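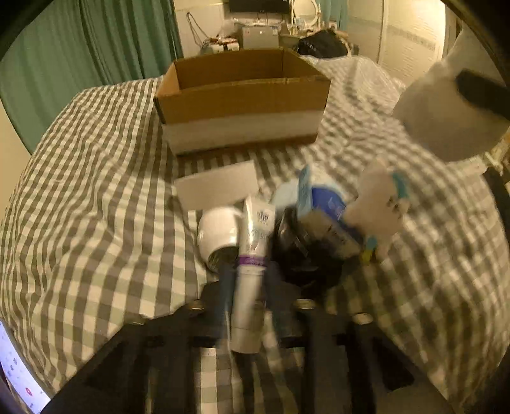 A cardboard box on a gray-and-white gingham sheet.

About Hulonley

Hulonley sells home furnishings for bedrooms, living rooms and entryways. We carry rugs, curtains, cushion covers, throws, wall mirrors and a small range of side tables. The company is based in a former seed warehouse on Mudaliar Street, and everything we sell is stored and shipped from that building.

How we started

Ginette Marchal opened the business as a curtain workshop. She had worked for a drapery contractor that fitted out hotels, and she took the leftover end rolls with her when the contractor closed. The first customers were people in the neighborhood who wanted panels cut to odd window sizes. The workshop had two sewing machines and a cutting table, and orders were written in a ledger by the front door.

Rugs came next. A customer asked for a runner to match a set of curtains, and Ginette found a weaving mill that would make short lengths in the same dyed cotton. The runners sold well enough that we ordered them in three more colors the next spring. We still sell that runner under its first name, Wuvilik, and it is still woven in the same width.

Melina Sotiropoulos joined as a bookkeeper and now runs the company with Ginette. She handles purchasing, the website and the warehouse. Ginette looks after the workshop and picks the fabrics.

What we sell

The catalog has 472 products. We add new ones twice a year, in March and September, and drop the ones that are no longer selling. Discontinued items go to the clearance page until they are gone.

Our own lines are:

Wuvilik: flat-woven cotton rugs and runners, for hallways, kitchens and other places that get a lot of foot traffic. Machine washable up to the medium size. The large rugs should be cleaned professionally.

Renurska: lined curtains in linen blends and heavier weaves. Sold in standard lengths or made to measure. All Renurska curtains come with a choice of pencil pleat, eyelet or tab top.

We also buy mirrors, tables and cushions from outside makers. The maker is named on each product page, along with the country where the item was made. If a page is missing this information, write to us and we will add it.

Made to measure

Custom curtains are cut and sewn in our own workshop. Measure the width of the rod or track, not the window, and measure the drop in three places if your floor is uneven. Send us the numbers with your order and we will call before cutting if something looks off. Most custom orders take four weeks. In November and December it is closer to six.

We keep 74 fabrics in the workshop at any time. Samples are free for up to five fabrics per household, and they go out by regular mail. Colors on a screen vary a good deal, and the dark greens are the worst for this, so please order a sample before you order a custom pair.

The showroom

The showroom is at the front of the warehouse building. It opens at 10 in the morning and closes at 5, with shorter hours in July. Almost 200 rugs are on display, most of them on hanging arms, and the larger sizes can be unrolled on the floor if you ask. Mirrors and tables are in the back room, up one step. There is a ramp on the left side.

Parking is behind the building. The loading door is for trucks only.

Shipping and returns

We ship to all 48 contiguous states. Orders over $400 ship free. Rugs longer than eight feet are sent rolled, and smaller ones may arrive folded. Fold lines usually relax after a few days on a flat floor. A warm iron on the back of a cotton rug will speed this up.

Stock items can be returned within 30 days if they are unused. Custom curtains can't be returned unless we made a mistake, in which case we remake them at no charge. Mirrors that arrive broken should be reported within a week, with the packaging kept if possible.

Trade accounts

Decorators, rental owners and small hotels can apply for a trade account. You will need a business license or a resale certificate. Applications go to Melina, and she normally answers in two or three working days. Trade pricing does not apply to clearance items.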